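The Little Gray Cabinet and Its Drawers
Gallery: Bedrooms and Small Furniture
Posted 9/5/23

Welcome back to the gallery, and pull up a chair, because I have a lot to say about a very small piece of furniture. Those of you who have been following along since the spring know that we have been working our way through the rooms at Pravari one at a time, starting with the kitchen (never again in hot weather!) and moving up the stairs with our boxes and rags. We have finally reached the bedrooms, and the first thing on the list was the gray cabinet, the one with the three drawers that has been called a nightstand, a side table, a sewing box and "that gray thing" depending on who was looking for the scissors.

I know some visitors come to these pages for the big pieces, the wardrobes and the long dining table, and I promise those are still up in the other galleries. But small furniture works hard. A cabinet like this gets something put on it every single day, and most of what goes into its drawers goes in without a thought, and then one July evening you try to close one and it won't go. So this page is all about the tidying of it, with my notes in the order I wrote them down.

The plan

Three drawers, one afternoon, and a pot of coffee. I had meant to do it in the morning but the morning went to looking for the good vacuum attachment, the narrow one, which was in the hall closet inside a rain boot.

Where it came from

The cabinet came home from the Punitz market, from one of the tables at the far end where they put the furniture that has lost its partner. I like to think there is a matching one somewhere on the other side of somebody's bed. The seller told me it had been painted more than once, and he let it go for a very fair price along with a mirror that we never did hang. I have always been fond of gray in a bedroom. It goes with a white quilt and with a loud one, and it doesn't mind what color you paint the walls later on.

The bottom drawer first

I always start at the bottom. Years ago I started at the top of a tall dresser, pulled everything open at once, and had the whole business lean toward me like a tired uncle, so now I empty the lowest drawer, then go up. The bottom drawer is the deep keeper of things. Ours gave up a heating pad, the instructions for a different heating pad, a set of Coelho pillowcases still in their ribbon, and four single socks, all of them mine.

What went where

We use the same sorting we used in the kitchen: a box for things that live in this room, a box for things that live in some other room, a bag for giving away and a bag for the trash. It is a simple system and it does fall apart a little when you find old letters. I read for quite a while on the edge of the bed. The letters have gone into a flat box on the closet shelf with a label on it, and if you ever do this yourself, I would say put the letters aside right away and let yourself have them as a treat at the end, with the lamp on.

The drawers, and how I like them cleaned

Once a drawer is empty I vacuum the corners with that narrow attachment, wipe the inside with a cloth that has been wrung out hard, and leave it standing open to air for as long as I can stand to walk around it. A closed-up drawer has a smell, you know the one, part old paper and part hand cream. An hour helps. Overnight helps more, though somebody is bound to bump a shin in the dark.

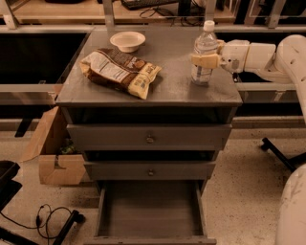 The top of a bedside piece has a life of its own, and I have stopped fighting it. You come in with a glass or a bottle of water, you come in with a snack, you put down a little dish meaning to keep your rings in it, and before long the surface is spoken for. In our family it has always been so. My rule now is that the top gets cleared and dusted on the same day the sheets are changed, and between times it can look however it likes. I used to lay down a runner with a crocheted edge, very pretty, but every time anyone reached for the water the whole thing slid toward the floor and took the clock with it.

The little dish question

Every bedside cabinet should have a small bowl or dish, and I will not be talked out of this. Earrings, a loose button, the coins from a coat pocket, the tiny screw that fell out of your reading glasses and that you will need tomorrow. White is my favorite because you can find a dark button in it without turning on the big light. Shallow is better than deep, as you can get your fingers in. Wash it now and then! I was surprised by what came off of mine.

Snacks upstairs

We have gone back and forth on this one. There was a time when no food was allowed past the landing, and it lasted about as long as you would expect. Now the agreement is that a snack may go up as long as the wrapper comes back down, and the wrapper mostly does not come back down by itself, so there is a small wastebasket on the floor beside the bed. It has made more difference to the room than the new curtains did.

The dust

I thought I knew about dust, having lived in an old house all this time, but a flat gray top will hold on to it so quietly that you don't see it until the sun comes in low. A dry cloth just moves it to the next county. I use a soft cloth, a little damp, and go in one direction from back to front, then turn the cloth over and go again. No spray polish on painted wood, please. I did that to a bookcase once and it stayed tacky for a month, and every magazine I set on it left a bit of itself behind.

Knobs

I have a great weakness for knobs, and there is a cigar box of spare ones in the workroom to prove it. For small drawers I like a small round metal knob, right in the middle, with nothing fancy about it. They don't catch on a robe pocket. While you have a drawer empty it's a good moment to reach in and check the screw from behind, and give it a turn if it has worked itself loose. A knob that spins will come off in your hand sooner or later, and it will be at bedtime.

When a drawer sticks

Rub a plain candle along the runners. My grandmother did it, my mother did it, and I have tried the modern products and gone back to the candle. If it is still stiff, take a look at what is behind the drawer before you blame the drawer. We have found a paperback back there, and a slipper, and a birthday card with the money still in it, which caused some excitement at supper.

What went back in, top drawer

The top drawer is for the things you want with your eyes half closed. Reading glasses, tissues, lip balm, a pen that works and a pad of paper. I had six pens in there and only 2 of them wrote, so the rest have gone to their reward. There is a flashlight too, and I put fresh batteries in it while I was thinking of it.

What went back in, middle drawer

Books, but only the ones being read. I have been very strict, for me. The others went down to the shelf in the hall, including the thick history of the valley that begins in 1834 and, at the rate I was going, would have taken me nearly as long to get through. The middle drawer also has the phone cord, wound up and held with one of those bread bag ties.

What went back in, bottom drawer

The pillowcases, washed and ironed at last, and a spare blanket folded in thirds. I left some room in it. It is hard for me to leave room in a drawer, I always feel that I should go and find something that fits, but a guest likes to have a spot for their own things, and it's nice to open one and be able to see the bottom.

To line or not to line

I bought a roll of the Janier drawer paper, the one with the small green sprigs, and then couldn't bring myself to cut it. It is lovely paper. In the end I lined the top drawer and left the other two plain, as plain wood is easier to wipe and the blanket doesn't care. If you do line yours, cut the paper a hair short on every side so that it lies flat, and don't glue it. You will want to change it some day, and scraping off somebody else's glue is no way to spend an afternoon. I have done it on three different pieces in this house.

A word about paint

Several of you have written to ask if the cabinet will be repainted to match the bed. I have thought about it, and I did get as far as holding up some paint cards, a cream and a soft blue, but I think gray is what it wants to be. A scuffed corner can be touched up with a small brush and a steady hand. Stir the can well, try a dab on the back first, and let it dry before you decide whether it matches, since it never does when it's wet.

Next time in the gallery

The linen closet! I have already opened the door and closed it again. There are towels in there from before we had the dog, and a tablecloth long enough for a table we no longer own. I hope to have it up before the cold weather, and if any of you have a good way of folding a fitted sheet, please write in through the guest book, with every step, and go slowly.

Back to Bedrooms and Small Furniture
Guest Book
Kitchen Gallery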